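Skolbridge Street Vendors Association
Minutes of the Regular Meeting
Wednesday, October 10, 2018

The meeting was called to order by Zane Hunt, presiding. A quorum was present. The minutes of the August meeting were approved as distributed.

Market Square Permits

The city has confirmed 24 vending spaces for the coming season. Applications must include a current health certificate and proof of insurance. Members sharing a truck are to file one application in the name of the license holder. The Florska and Jelínek trucks will keep their present spaces on the north side.

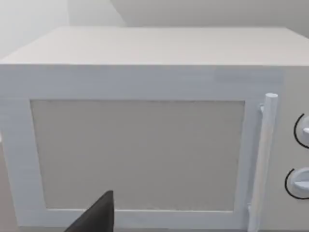 Cyril Ackroyd asked whether the evening closing time would apply to dessert vendors, whose sales are strongest after dinner. The chair replied that the permit makes no distinction by menu. Mr. Ackroyd requested that his objection be recorded.

Generator Noise

Six complaints were received over the summer. It was moved and seconded that generators be shut off within 30 minutes of closing. Motion carried.

Winter Food Fair

A deposit of $4,000 for the Findamau lot was approved. Stall assignments will be mailed to members with paid dues. Requests for a corner stall must be made in writing.

There being no further business, the meeting was adjourned.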